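**Do I need to be a tester to join the Cota peer workshop?**

No. We also welcome developers, analysts and anyone who is curious about how testing is done. Each workshop has 20 places.

**Must I give a talk?**

Please bring one experience report – 12 minutes is enough. We may not have time to hear all of them.

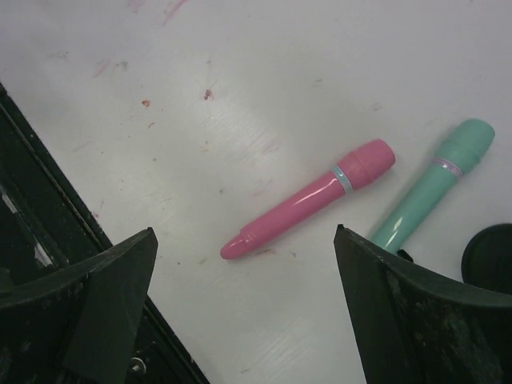 Nkechi Usman

**What happens after a talk?**

Open discussion, until the questions are finished. The facilitator keeps the order of speakers.

**Can I write about it later?**

Yes, but ask the speaker first if you want to use their slides. The next workshop is in Josville in November.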